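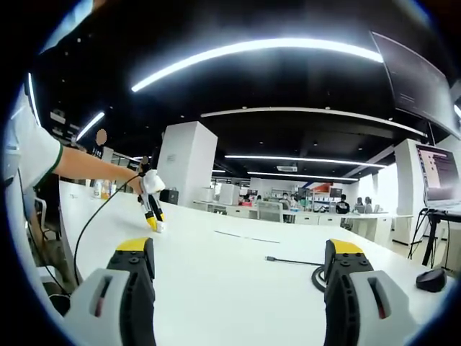 By Valentin Mihăilă, community reporter

If you have ever wondered what it takes to teach a robot to pick something up off a table, the crew at Gorkico would very much like to show you, and on 4th March they did exactly that, opening the doors of their Plestano workroom to neighbours, families, a good number of retired tradies and at least one very determined grandmother who wanted to know when a machine would be ready to do her ironing (not yet, she was told, but they took her name).

It was the first open day Gorkico has held since it moved into the building, and it had the slightly nervous, cheerful feeling of a house-warming where the hosts aren't sure how many sausage rolls to put out. They needn't have worried. People started turning up well before the advertised time and stood in the foyer chatting until somebody took pity on them and let them in early.

The company has been going since 2008, when it fixed conveyor belts and packing machines for the fruit sheds out past Ansari. That work is still a fair slice of what it does, but over the past few years a small group has been busy with something rather different, which they call the Plosik project. The idea is that a person does an ordinary job by hand, using a gripper with two fingers that they hold and squeeze, and the movements are recorded so that a robot arm can later learn to do the same job with the same sort of fingers. Lifting, turning, putting down, lining things up - all the little chores most of us get through while thinking about dinner.

I will admit I had pictured something grander, with arms swinging about behind glass and perhaps a siren or two. What you get instead is a long white table, a laptop, a fair few cables and people concentrating hard on small things, and I found it completely absorbing. I meant to stay for half an hour and ended up missing my bus, then missing the one after it.

Visitors were taken through in groups of 17, with a short talk first and then as much time at the table as the next group would allow. The talk was kept plain, thank goodness. We heard that a single chore has to be done again and again, with the object set down in a slightly different spot or facing a slightly different way, so that the robot doesn't get the notion that a cup only ever lives in one place. The project's target for each chore is 3000 good recordings. There was a low whistle from the back of the room at that, and a man beside me said it was more times than he had reversed a trailer in his life, and he'd driven for a living.

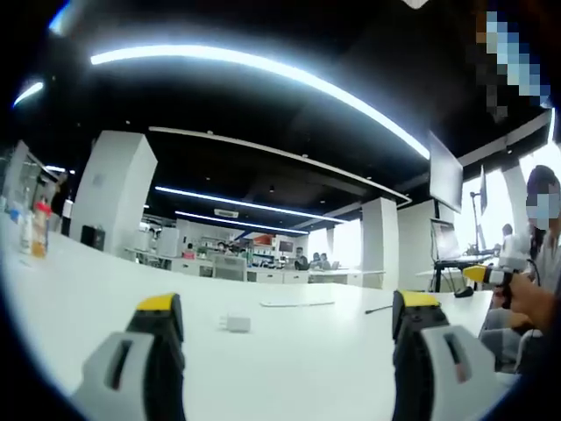
Gripper in hand at the table, with a small white charger block near the middle.

The part that got people talking was how hard it is to be dull. When you or I pick up a small object, we fiddle. We change our minds halfway, we nudge it along with a knuckle, we steady it with the other hand without noticing. With only two fingertips to work with, you have to come in slowly, close on the thing properly and set it down as though you meant to. One of the demonstrators told us that new starters nearly always go too fast in their first week, and that the best learner they've had was a former pastry cook, who was used to handling things that didn't want to be handled.

Questions went on for a good while and ranged all over the place. Would it work with eggs? (They'd like it to, and they have been through a few cartons.) Did it get muddled by shiny things? (Yes, quite a lot, and clear plastic is worse.) Could it be taught by somebody left-handed? There was a bit of a pause over that one, and then a very enthusiastic answer about having both kinds of people make recordings, which pleased the young left-hander who had asked it no end.

There were harder questions too, and I was glad to hear them asked and answered without any fuss. A woman who packs at one of the Ansari sheds wanted to know whether her job was the one being recorded. She was told that Plosik is working on household and bench-top chores for now, and that the company couldn't promise where it would lead in ten years' time. She told me afterwards she'd have trusted a rosier answer less, though she would have enjoyed it more.

The children, naturally, asked the best things of all, including whether the gripper had a name. It does not, or at least it didn't when the day began. By the time the last group went through, a sheet of suggestions had been started in the foyer and all 17 lines of it were full, with Pinchy and Banana Fingers well out in front - Gorkico says it will put the matter to a vote among the staff, and I have asked to be told the result.

Tea and lamingtons were served afterwards in the foyer, with a neat display of old shed photographs along the wall that drew a crowd of its own. Several visitors found themselves, or their fathers, or in one case a much-missed kelpie, standing beside belts the firm had mended.

A second open day is planned for May, and this time there will be a late session for people who can't get away from work. Places are free but need to be booked at the front desk in Plestano, and under-12s should bring a grown-up. Wear comfortable shoes, as there isn't a great deal of seating, and check the bus timetable before you go in.

Recent items
Ansari footbridge to close for repainting
Library extends its holiday story time
Plestano bowls club looking for new members
Where to drop off old paint and batteries

Comments (4)

marg_o: Went with my two grandsons and they haven't stopped pinching things with the barbecue tongs since. Lovely people, very patient.

Old Belt Hand: That kelpie was Biscuit and she belonged to my uncle. Nice to see her remembered.

T. from Ansari: Is there parking for the May one? The street was chockers.

pinchy4ever: Vote Pinchy!

We use cookies to remember your settings and to see which stories are being read. By continuing to use this site you agree to our cookie policy. Accept | Manage settings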